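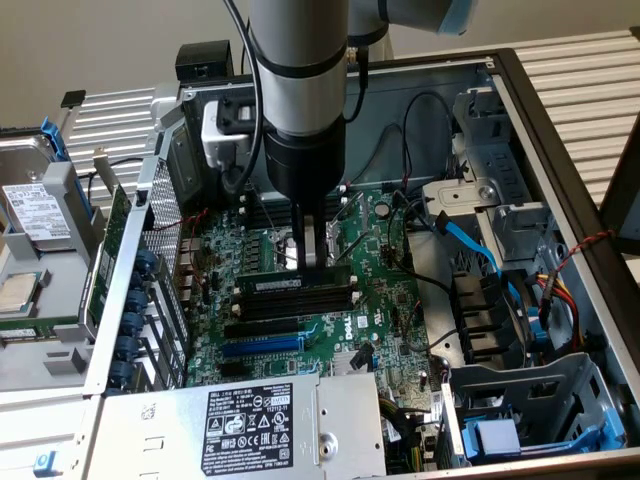

*Memory module held over the DIMM slots, Dell tower, Bainbridge cell.*

# Gisine fault log: memory insertion

This folder has the records of 61 insertion runs made with the Cellby controller. Please read this note before you train anything on them.

**What went wrong.** In 2 runs the arm continued to push down after the force limit was reached. The limit was read from an old settings file – the controller gave no warning. One board was bent and we replaced it. The operator pressed the stop button both times.

**Status.** Fixed on Mar 19, 2021. The controller now refuses to start if the settings file is older than the tool calibration.
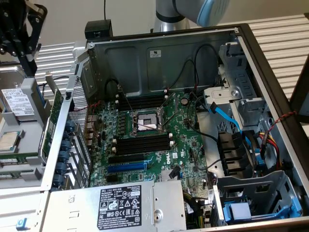

Both faulty runs stay in the data, marked `overforce`. Do not use them as good examples of insertion.

## Contents

- `force/` – 2,542 force curves, several for each run
- `frames/` – 1,392 still images
- `runs.csv` – one line for each run, with the label

## Known problems

- Clock in `force/` is one second behind `frames/`.
- The Steltness copy of this folder does not have the labels yet.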